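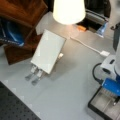
*Photo: Amr Tawfik / Clukcombe Animal Welfare Office*

The following guidance is issued to households that have recently adopted an adult cat. It concerns the care of litter areas, feeding stations and soft furnishings, and should be read together with the adoption agreement.

## Litter areas

- Provide one litter box for each cat and one additional box. Place them in separate rooms where the floor plan permits.
- Fill each box to a depth of 2 inches. Deeper litter is often refused by older cats.
- Remove solid waste twice a day. Empty and wash the box every 12 days with hot water and unscented dish soap.
- Do not use ammonia or pine cleaners. Their odor may cause the cat to avoid the box.

Households with a long-haired cat should keep a washable mat under the box and shake it outdoors.

## Feeding stations

Food and water should be kept apart, and both away from the litter area. Ceramic or stainless steel bowls are preferred. Plastic bowls scratch easily and hold grease, even after washing. Uneaten wet food is to be discarded within the hour.

Dry food may be stored in its original bag, folded closed and placed inside a lidded bin. Keep the lot number until the bag is finished.

## Hair on furniture

A damp rubber glove, drawn in one direction, will lift most hair from upholstery. For wool blankets, place the item in the dryer on the no-heat setting for ten minutes before washing, and clean the lint screen afterward.

## Urine on carpet

1. Blot with paper towels. Do not rub.
2. Apply cool water and blot again.
3. Apply an enzyme cleaner and leave it for the full time stated on the label.
4. Keep the cat out of the room until the carpet has dried.

Repeated accidents should be reported to a veterinarian. Straining, or frequent visits to the box with little result, requires a call the same day.

Questions on this sheet may be addressed to Ghizlane Fahmy, Household Advice, extension 43. Revised in January.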